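MEDIA RELEASE

For immediate use

Colour on the bench: Tulodness opens its July mixing sessions in Kimbridge

Hello from the Tulodness bench! I'm Orysia Pavliuk, I look after the program and most of the washing up, and I'm very pleased to say bookings are open for our July sessions at the Tarkholm building in Kimbridge. They're small, hands-on colour mixing sessions with proper lab gear, for anyone who liked that part of school science best (or missed out on it altogether).

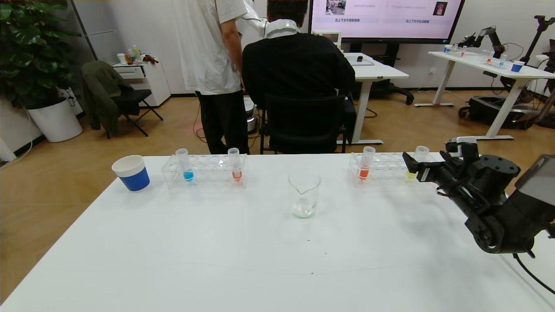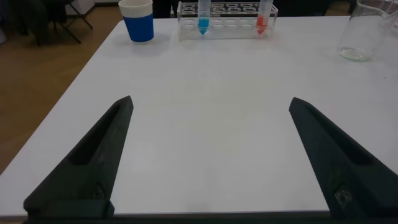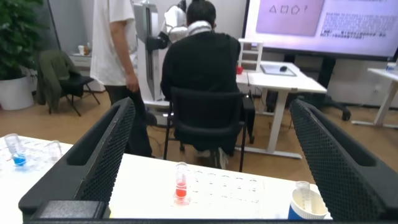 Racks, tubes and a blue cup on the white tables at Tulodness.

So what do you do when you come along? You mix colours, in tubes, a bit at a time, and you write down how you got there. We start everybody off with a strong blue and a red and a yellow, and from there you're chasing a target shade on a card. It sounds easy. My own first go at a decent teal came out the colour of pond, and I've been doing this for a living!

I'm a bit fussy about the set-up. White tabletops, clear racks and clear tubes, so the only colour you're looking at is the one you've made. We used to have a lovely old timber bench, which I adored, and everything looked slightly orange on it. Coloured paper cups are allowed as long as you don't hold your tube up against one while you're judging a shade, and after last winter's program I've become a real nag about that. The plants stay too. I like a bit of green in a room where people are concentrating.

Last winter we got through 2393 tubes across the whole program, and this year I've ordered 2541, which I'm hoping is enough. Nearly 137 people have put their names on the interest list already. Each session takes seven people at the most, so if you've got a favourite time please get in early and don't wait for me to chase you. I'm hopeless at chasing.

New this year is the Koppel Card, a folded colour card we've been fiddling with since autumn. One side has the target shades and the other has room for your recipe, drop by drop, plus a little square to dab your finished mix on. You take yours home. The first print run had the greens in the wrong order and I've kept those for scrap, so if you're a teacher and want a stack for the art cupboard, sing out and they're yours.

We've also changed how the session runs. Last year I talked for the first half hour and you could see people's eyes drifting to the racks, poor things. Now there's a short hello, a quick go through how to fill and hold a tube without wearing it, and then you're into it. I wander about. Questions any time, and you're welcome to sit down for it or stand, whichever your back prefers.

Everything's water and food colouring, so it's fine for kids from primary school up, but please bring an adult for each family and wear something you're not precious about. The blue in particular does not come out of a white T-shirt. I've tried the lot: bicarb, vinegar, lemon and a day on the line in full sun.

Sessions run on Sunday afternoons through July. Aprons are supplied, and there's tea and a biscuit at the end once the bench has been wiped down (everyone wipes, that's the rule). Parking's free out the back of Tarkholm, though the gate is stiff and needs a good shove.

To book a spot, or to arrange a visit for a story, ask for Orysia at the Tulodness desk, ground floor, Tarkholm, Kimbridge. Reporters are welcome to have a go at the teal.

Ends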